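Open day at the Clorstead conservation workshops

The Clorstead workshops opened to visitors on 8th April, and our regional heritage group took two minibuses over from Vomevgate.
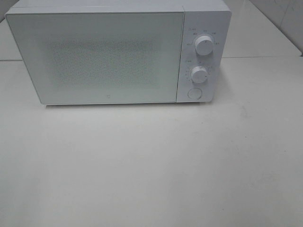 We were met by Brenda Rudd, who runs the paper and textile rooms. The building was a grain store until the county bought it, and it now holds 458 objects from parish churches and small museums, 69 of them waiting for treatment.

Špela Softić took the first session, on lime mortar repairs to the Vomevgate chapel. She had brought samples from the north wall and explained why the cement used in an earlier repair has to come out before next winter. The work should finish in November if the scaffolding permit is renewed.

After lunch Sumeya Chala talked about the parish registers. Her team has scanned 436 volumes and the index is nearly complete. Questions were mostly about access - researchers still have to apply in writing, and several people thought the form too long.

The tour of the stone store was shortened, as the upper floor was closed. Glenys Rowbotham showed us the carved bench ends instead and passed round drawings of the damage.

Bookings for the autumn visit go through Imogen Catterall. Parking is on the river side, and the walk up is steep.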